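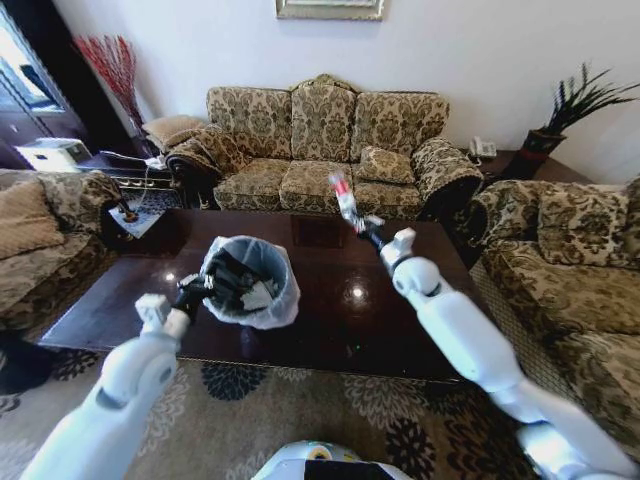

No. 83

I have been shooting self-portraits all month and I am having so much fun that I need to tell somebody, so you get it.

For years I was the one holding the camera. At every birthday, every road trip, every dinner, I'm the thumb in the corner. Then in April I went looking for a picture of myself for a work page and the newest one I liked was eight years old. Eight! I had bangs!

So I ordered a cheap Trulix tripod, set the timer, and ran back and forth across my bedroom like a person being chased. The first night I took 619 pictures. I kept two. In one of them I'm laughing at the cat and my eyes are nearly shut, and I love it so much I made it my phone background (yes, my own face, I don't care).

Stuff I've picked up so far: window light around 4 in the afternoon is kinder than any lamp I own. Hands need a job, so give them a mug or a collar or the back of a chair. And move! The stiff ones all look like passport photos, but if I walk into the spot and turn around on the last beep, I look like somebody I'd want to have lunch with.

I did try the Filtgate app, since everyone in the comments on No. 81 swore by it. It's clever, and the film colors are gorgeous, but the skin smoothing took off the little scar on my chin and I missed it right away. I use it for color now and leave my face alone.

Posting them is the harder part. I put one up on Wednesday, no caption, gray roots and all, then shoved the phone in a drawer and went to make soup. When I came back there were roughly 50 hearts and a message from my aunt asking where I got the sweater. (Thrift store, the good one on Nurkard Street. It has a hole in the elbow.)

Next up I want to try one outside, with people walking past, which makes my stomach flip just typing it. There's a brick wall behind the bakery that gets sun until dinnertime. I'm bringing the tripod and the red coat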